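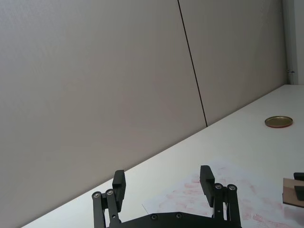 Bricolage > Cuisine et atelier > Joints et finitions

Refaire un joint de silicone entre un plan et un mur

Le joint de silicone est le travail que tout le monde croit savoir faire, moi compris pendant des années, avec à l'appui une salle de bains qui ressemblait à un gâteau glacé par un enfant pressé. La pose elle-même prend quelques minutes. Le reste de la journée passe à retirer l'ancien joint, à nettoyer, à attendre que ça sèche et à chercher l'embout de la cartouche.

La méthode vaut pour un plan de travail, un établi ou une tablette posée contre une paroi lisse. Pour une douche, elle marche aussi, à condition de prendre un silicone sanitaire et de se laver ailleurs pendant un moment.

Ce qu'il faut

Une cartouche de 300 ml. J'utilise le silicone neutre Brelia, référence 2399, en blanc. Le neutre coûte un peu plus cher que l'acétique et ne sent pas la vinaigrette.
Un pistolet à cartouche avec débrayage. Le modèle sans débrayage continue à couler quand on s'arrête, généralement sur la chaussure gauche.
Un cutter à lame neuve et un grattoir en plastique.
De l'alcool ménager et des chiffons qui ne peluchent pas.
Du ruban de masquage, du bon. J'ai un faible pour celui de Tôn, qui se retire sans emporter la peinture.
Une spatule à lisser, ou un doigt et un verre d'eau savonneuse.
Plus d'essuie-tout que prévu.

Retirer l'ancien joint

Couper le long du mur, lame presque à plat, puis le long du plan. Si le joint est de bonne composition, il vient d'une seule pièce et c'est un des rares plaisirs gratuits du bricolage. Sinon il se déchire tous les trois centimètres et on finit au grattoir, à genoux, en parlant tout seul.

Les résidus qui restent sont presque invisibles. Passez l'ongle : ce qui accroche est du silicone. Le silicone neuf n'adhère pas sur le vieux, et aucune quantité d'optimisme n'y change quoi que ce soit. Il existe des gels dissolvants, efficaces, à tester d'abord dans un coin si la paroi est peinte ou stratifiée.

Nettoyer ensuite à l'alcool, deux passages, un chiffon propre à chaque fois. Laisser sécher. Je fais ça le soir et je pose le joint le lendemain matin, quand il fait jour et que je suis encore aimable.

Mesurer le jeu

Un écart régulier de quelques millimètres se traite directement. Au-delà de six, glissez d'abord un fond de joint, ce boudin de mousse vendu au mètre dont le vendeur vous demandera toujours le diamètre. Prenez-le légèrement plus gros que l'écart, il doit tenir par compression.

Vérifiez aussi que le plan ne bouge pas. Appuyez dessus tous les 60 cm. S'il s'enfonce, même à peine, le problème est dessous et le joint n'y fera rien : recalez les pieds ou revissez les équerres avant d'aller plus loin.

Le cas des panneaux

Si le mur est habillé de panneaux, il y a un endroit où leur raccord vertical descend rejoindre le plan. C'est là que l'eau passe, quand eau il y a. Traitez le bas de ce raccord avant le joint horizontal : une petite noisette de silicone, poussée dans la fente, arasée tout de suite. Les panneaux Hultby sont livrés avec un profilé qui est censé s'en charger. Le mien s'arrêtait un peu avant le plan, j'ai mis la noisette quand même.

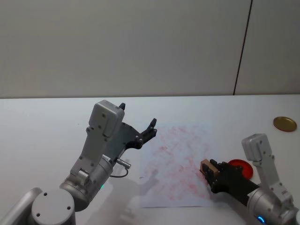 Paroi gris pâle et plateau blanc, avec le raccord vertical vers la droite.

Masquer

Une bande de ruban sur le mur, une sur le plan, bien parallèles. L'espace entre les deux sera la largeur du joint, donc autant le décider maintenant que le découvrir après. Cinq millimètres font propre. Huit pardonnent davantage. Marouflez le bord du ruban avec l'ongle.

Les puristes posent sans ruban. Je les félicite.

Poser

Coupez l'embout en biais, un peu plus étroit que vous ne le pensez. On peut toujours recouper, l'inverse demande une deuxième cartouche. Percez l'opercule au fond – si rien ne sort malgré toute votre force, c'est que vous l'avez oublié.

Partez d'un angle et avancez d'un seul mouvement, pistolet incliné, en poussant ou en tirant selon votre école. La vitesse régulière compte plus que la direction. En cas d'arrêt, reprenez un centimètre en arrière.

Lissez dans la foulée, une seule passe, spatule humide. La deuxième passe est celle qui abîme tout. La troisième sert à réparer la deuxième. Retirez le ruban immédiatement, en tirant à 45 degrés vers l'extérieur du joint, et jetez-le dans un sac ouvert à l'avance – il colle à tout, poignées de porte comprises.

Attendre

La peau se forme vite, le cœur prend son temps. Comptez une journée entière sans eau et sans éponge, davantage en février dans un atelier mal chauffé. Ne touchez pas pour voir.

Conserver la cartouche entamée

Laissez dépasser un bouchon de silicone au bout de l'embout et enfoncez-y une vis à bois. À l'usage suivant, tirez sur la vis, le bouchon vient avec. Ça tient quelques semaines. J'ai retrouvé dans un tiroir une cartouche avec sa vis, dure comme un manche de marteau, et je m'en sers depuis pour caler la porte.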